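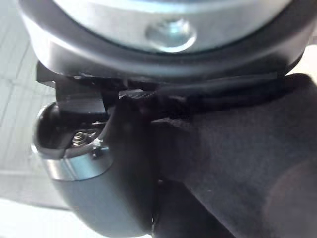

# Working next to the arms: tips from the packing room

These notes are for anyone starting at the Clernthorpe unit or moving over from the hand benches. They were first put together in December, when the second arm went in, and they have been added to by whoever had something useful to say. Last changed April 16, 2021.

## Before you switch on

Walk round the arm once. Look at the cables where they run close to a joint and see that none has worked its way out to where it could snag on a crate. Check the screws and bolts you can see without taking anything apart. If one looks proud, put a finger on it. If it moves, leave the arm off and tell the line lead.

Look at the pads too. They pick up fluff and label glue from the jars, and a dirty pad lets go late. Wipe with a barely damp cloth, then a dry one. Don't use the orange spray from the sink. It leaves a film and the lids slide.

Keep sleeves buttoned and tie back long hair. Lanyards go in your locker.

## Marking nuts and screws

Put a thin line of paint pen across the head and on to the part beside it. When the two halves of the line stop meeting, the screw has turned. This works just as well on a bicycle, a washing machine foot or the legs of a kitchen table. White shows up best on dark metal. On bare metal use red.

Let the paint dry before the arm moves. Five minutes is enough in summer, and in winter you may as well have your tea.

## Setting out the crates

The arm expects each crate in the same spot. Tape on the floor wears away in a week with the trolleys going over it, so we screwed down two strips of wood and push the crate into the corner they make. It costs next to nothing and we've had far fewer stops.

- Heavy jars (500 g) go at the back of the crate.
- Turn the crate so the handle side faces you.
- Never put a crate down while the arm is over the mark. Wait for it to go home.
- Split crates go in the red cage. A split one flexes when it is lifted and the count goes wrong.

## When it stops

Most stops are a lid that isn't on square. Press the stop button even if the arm is already still, then clear the jar, then look at the screen. Doing it in that order matters. The Metstead site had an arm start up again on its own after a fault cleared, with someone's hand on the belt. They weren't hurt, but the glove was.

Write the number from the screen on the sheet. Code 223 is the one we see most and it only means the grip closed on nothing. If you get it more than 7 times in a shift, the pads want changing.

Don't push the arm out of the way by hand unless you've been shown how. It will go, but it loses its place and then it all has to be set again from the beginning.

## What has changed about the job

There is less lifting. Before, each of us shifted full crates all day, and by the afternoon backs and wrists knew about it. Now the arm does the jars and we do the checking, the loading and the clearing up.

There is also more standing still, which some people find harder. Jianguo Fang, who was on the hand benches at Uvport before he came here, asked for a swap every 20 minutes between the belt and the crates, and we've kept to it. Your eyes go if you watch lids for longer than that. A rubber mat helps with the feet. So does a second pair of insoles, changed at lunch.

It's quieter in one way and louder in another. You can't chat across the bench any more, as you're further apart, so breaks are now taken together where we can manage it. The old rota had people going off one at a time and new starters hardly met anyone.

Pay grades didn't move when the arms came. The fault sheets and the morning check were added to the job, though, and it is fair to bring that up at your review. Keep your own note of the training you've done, with dates. The office copy has gone missing before.

## Cleaning down

Start at the top and work down so that crumbs don't land on something you've done. A soft paintbrush, the one-inch sort, gets dust out of the gaps between parts better than a cloth. No air line. It drives grit further in.

Wipe cables along their length and don't tug. If the covering is worn or rubbed, put a bit of tape near the spot (not over it) and note it on the sheet.

Pads that come off for washing go in cold water with a little washing-up liquid, get squeezed in a towel and are dried flat. Never on the radiator. The Song pads shrink and won't go back on.

Brushes and cloths live in the blue tub under the sink. The paint pens are in the drawer with the spare fuses, lids on tight please.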